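Does the Repair Café Keep Things Out of Landfill? Testing a Popular Claim

Group report, Household Waste and Consumption
Siham Lahlou, Máté Illés, Kinga Szabó
Supervisor: Judit Rácz

1. Where we started

The claim we set out to test is on a great many posters. It says that when a toaster is fixed at a community repair session, a toaster has been kept out of landfill. The repair groups say it, local councils repeat it in their newsletters, and by the time it reaches a grant application it has usually grown a figure in kilograms. We are not against repair. Two of us have had lamps mended this way and still use them. But we wanted to know what the kilograms rest on, and after a semester of asking we think they rest on rather little.

The reasoning behind the usual figure goes like this. Weigh the item, or look up a standard weight for its type. If it was fixed, count that weight as waste avoided. Add up the session. The sum contains at least three assumptions: that the item would otherwise have been thrown out, that it would have been thrown out soon, and that the repair lasted. None of these was tested in any of the session reports we were given.

2. What we did

We followed one repair group, which meets once a month in a hall near the campus. Dezső Somogyi, who coordinates it, let us sit at the sign-in table and hand out a short form. He also gave us the group's own paper records. We are grateful for his patience, particularly as he disagreed with our approach from the beginning and told us so.

The form asked what the item was, what was wrong with it, how long it had been broken, and what the owner would have done with it if there had been no repair session. We then contacted owners six months after their visit to ask whether they still had the item and whether it was working. Of the 200 people who signed in over the study period, 113 filled out the form properly. The rest left it blank, filled out half of it, or took it home with them, along with several of our pens.

We dropped our first version of the form after one session. It had asked "Would you have thrown this item away?" directly under the repair group's logo, and everybody ticked yes. We don't think that told us anything. The second version offered a list in no particular order: take it to a shop, put it back in the cupboard, give it to someone, put it in the bin, take it to e-waste collection, buy a new one and keep the old one, don't know.

3. What people said

The most common answer was the cupboard. We hadn't expected this, although perhaps we should have, given the state of our own cupboards. Many of the items had been broken for well over a year before they came in. One electric mixer had been sitting in a garage through two house moves. It is hard to argue that an object its owner has carried between three addresses was on its way to the tip.

This matters for the sums. If a broken item is headed for the cupboard, then repairing it doesn't avoid any waste that month, or that year. It may avoid waste eventually. It may also avoid a purchase, if the owner would have bought a replacement, and in our view the purchase is the more interesting quantity. Yet the session records contain no column for it.

The bin was a fairly unpopular answer, even on the neutral form. We would be careful with this. People who go to the trouble of bringing a kettle across town on a bus are probably not the people who bin kettles. That is the main weakness in the landfill claim as we see it, and it is also a weakness in our study, as we only ever spoke to people who came. A proper test would need households who don't attend, and we had no way of reaching them with the time we had.

4. The follow-up

Six months on, we tried to contact everyone who had completed a form and agreed to be emailed. Some addresses bounced. Some people replied at length about other matters. Of those who answered the question, most still had the item and most of those said it worked, although "works" turned out to cover a wide range. One respondent described a radio as working perfectly "as long as you don't move it". Another had a vacuum cleaner that had been repaired and was now back in the cupboard, because they had bought a new one while they waited for the session.

We coded these as well as we could. Máté and Kinga each went through the replies separately and then compared. They disagreed on 12 of them, mostly about whether a repaired but unused item should count as a success. We ended up reporting such items in a category of their own, and we would suggest that anybody repeating the work does the same from the start.

Textiles behaved differently. Clothes that were mended were nearly always being worn at follow-up, and owners were much clearer about what they would have done otherwise. If we had to defend the waste claim for one kind of item only, it would be trousers.

5. Brands and blame

A second claim we heard often was that products used to be easier to fix. Visitors said it, and so did the fixers. We looked for evidence in the group's records and couldn't find much either way. The age of the item is rarely written down, and the older things that come through the door are the ones that have already survived, so they are bound to look well made. A food processor from the 1970s that reaches a repair table is not a fair sample of food processors from the 1970s.

What the records do show is which faults defeat the fixers. Sealed housings and glued batteries come up again and again, as do small plastic clips that break on opening. Spare parts are a separate problem. A part may exist and still cost most of the price of a new appliance once postage is added. We think this supports the case for rules on access and parts. It doesn't need the claim about the good old days to hold it up.

6. What Dezső said

We showed a draft to Dezső, and it is fair to record his reply. He said that we had measured the wrong thing. In his view people come to learn what is inside the object, and they buy differently afterwards, and no form handed out at a sign-in table would pick that up. He may be right. It is also a claim that nobody in the group has tried to check, and we would put it under the same heading as the kilograms until they do.

Judit Rácz raised a different point – that a campaign figure isn't meant as a measurement and that we were holding it to a standard it never asked for. Our answer is that the figure is printed to a decimal place. If you don't want to be read as measuring, round it off.

7. Limits

One group, one hall, one suburb. A self-selected set of visitors, answering questions about their own behaviour, in a room where everyone around them approved of repair. Follow-up by email only. We weighed nothing ourselves and used the group's standard weights, which lump all kettles together. Almost half of the sign-ins gave us nothing we could use. Our result should be read as a reason to doubt the usual figure and not as a replacement for it.

8. Recommendations

Repair groups should ask how long an item has been broken. It takes a few seconds and would remove the worst of the overcounting. They should report repairs completed and leave the kilograms to someone with a follow-up budget. Councils should stop quoting tonnages they haven't seen the working for.
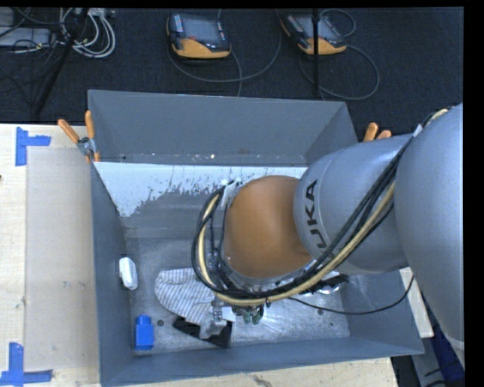
Our blank form (second version) and the coding sheet can be had from any of the three authors. The raw replies can't be shared, as we promised the respondents they wouldn't be.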